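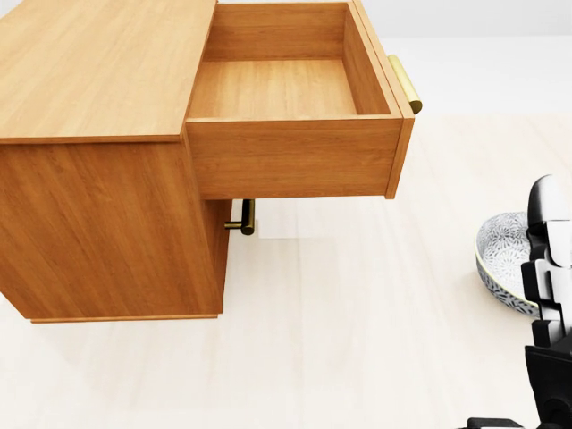 *The drawer task in the simulator, with the upper drawer open and the bowl on the floor.*

## Drawer task: new planner and a change to the contact settings

The Orkmont planning stack moved to its new release in January, and the drawer task is the first to run on it from start to finish. The task is simple to state. The arm opens the cabinet drawer, picks up the bowl, places it in the drawer and pushes the drawer shut. Each stage used to have its own script with its own idea of where the arm should start. They now share one planner, and a stage begins from wherever the last one left the arm.

Fadime Gökçe wrote most of the new stage code. Her main change is in how the planner treats the drawer. In the old version the cabinet was loaded as a single fixed shape when the program started, so once the drawer had moved, the collision map was wrong. The planner would happily send the elbow through the space where the drawer now was, and the controller would stop the run when it touched. The collision map is now rebuilt each time a joint on the cabinet moves by more than 4 mm. Rebuilding takes 15 ms on the office machines, and we have not seen it hold up the control loop.

The second change is to contact. Several people had reported the fingers slipping off the bar handle halfway through a pull. Orhun Avcı traced this to the simulator settings. The handle is a smooth cylinder, and the contact solver was finding a single point on each finger where it should have found a short line. He replaced the collision shape of the handle with a chain of small capsules and raised the solver to 200 iterations for the opening stage only. The look of the handle has not changed, as the visual mesh is separate.

The bowl is still the weak part. The planner picks a grasp on the rim, and it tends to prefer the side nearest the arm base even when the wrist will later have to turn a long way round to clear the drawer wall. Fadime is adding a cost for that turn, so that grasps are scored on the whole route to the drawer. A first version is on the branch `rim-cost`. It works for bowls that start well clear of the cabinet and fails often when the bowl is close to the plinth.

Perception is not part of this release. The planner reads the bowl and drawer poses straight from the simulator. The Fesov pose estimator will be plugged in next, behind the same interface, and anyone who wants to try it early can set `pose_source: fesov` in the task file. Expect the drawer angle to jitter, as the filter has not been tuned for it.

If you are updating from the old scripts, three things to watch for:

- Task files need a `cabinet_joints` list. Without it the loader falls back to the fixed shape and gives only a warning.
- Saved start poses from before the release will load, but the gripper opening is now in metres.
- The old `reset_arm` call has gone. Use `go_home` if you need it.

Send bug reports to Orhun with the log and the seed. Runs without a seed can't be replayed.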